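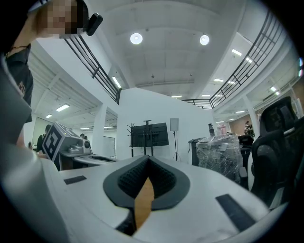 Hall hire at Sutcliffe Street: frequently asked questions

What can I hire?
The main hall, the side room and the kitchen. You can book them separately or together. The main hall is the large one with the high white ceiling. The side room seats 20 at tables and has its own entrance off the car park.

How do I book?
Fill in the enquiry form on the Bookings page. We reply by email within two working days with the rate and a hold on your time. The hold lasts a week. Your booking is confirmed when the deposit is paid, and we can't keep a date on the strength of a phone call.

How much is the deposit?
$50 for regular groups and weekday hire, and the full hire fee for private parties. The bond is separate and is returned to your account after the hall has been checked.

What are the hours?
8 am to 10.30 pm. Music must be off by 10 pm and everyone out, including your clean-up crew, by 10.30. Please allow for setting up and packing down when you choose your times. Hirers arriving early may find another group still inside.

Can I bring my own caterer?
Yes. The kitchen has a six-burner stove, an urn, two fridges and a dishwasher. There is no deep fryer and you may not bring one in. Crockery and cutlery are included if you hire the kitchen – please count them back into the cupboards.

Is alcohol allowed?
Yes, for private functions where drinks are not sold. If you plan to sell alcohol, including at a fundraiser, you need a temporary licence and must send us a copy beforehand.

Can I decorate?
Free-standing decorations are fine. Use the hooks along the walls for bunting and lights. No sticky tape, Blu Tack, nails, confetti or helium balloons. Retrieving a balloon from the main hall means hiring a lift, and the cost comes out of your bond.

Is there a sound system?
There is a Vanell amplifier with two speakers and one corded microphone. It takes a phone or laptop through a standard headphone jack. Bring your own adaptor.

Where do people park?
There are 51 spaces behind the building, shared with the Tudum dance school next door. Their busiest time is from 4 pm to 6 pm during term. Don't park across the roller door. Street parking on Unon Road is unrestricted after 5 pm.

Is the hall accessible?
There is a ramp at the car park entrance and an accessible toilet beside the kitchen. The stage is reached by four steps only.

What if I need to cancel?
More than four weeks out, we refund everything. Between four and two weeks, we keep the deposit. Inside two weeks the full fee is payable, unless we can re-let the time.

Do I need insurance?
One-off private hirers are covered by our casual hirers' policy. Incorporated groups, businesses and anyone running paid classes must provide their own certificate of currency.

What do I do with rubbish?
Take it with you. The bins by the side door are for kitchen scraps and recycling only.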